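Vekness wants $104 for a mouse, and its product lead spent most of an hour telling me why that is fair. I came away about half convinced.

The Vallo is the company's first wireless gaming mouse, due in stores later this month. It weighs 91 grams, which the box calls "ultralight." I asked whether that word still means anything when rivals keep getting lighter. "It means light for a mouse with a real battery in it," the product lead said. "We could drill holes in the shell. We don't like holes."

Fair enough, but plenty of buyers do, and they are the ones who spend this kind of money.

The battery claim is 54 hours. I wanted to know with what switched on. There was a pause. "Lighting off," came the reply. "With lighting on, it's less." How much less? "We'll publish that number." It was not on the website when I checked. 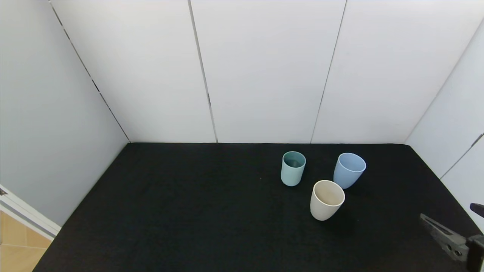

Three cups on a black cloth surface.

We moved on to software, where Vekness has some history. Its last wired mouse needed an account before you could change a single setting, and owners complained loudly. The Vallo stores five profiles on the mouse itself, and the account is optional now. "We heard people," the product lead told me. I pointed out that macros still need the login. "Macros do, yes. For syncing." I don't sync my macros, and I doubt many people do.

What about the clicks? Double-clicking faults killed two of my own mice, so I pushed on this one. The switches come from Nutsugah, a supplier I had not heard of before February.
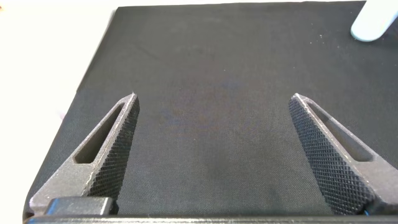

"They passed every test we gave them," the product lead said, though the test results are not something the company shares. The warranty is two years, handled through the service center in Fuveston, and buyers pay shipping one way.

I will say the shape is good – low at the back, with side buttons I could find without looking. The cable is soft and charges through the front, so you can keep playing while it's plugged in. My review unit arrives next week, and the lighting stays on until the battery gives out.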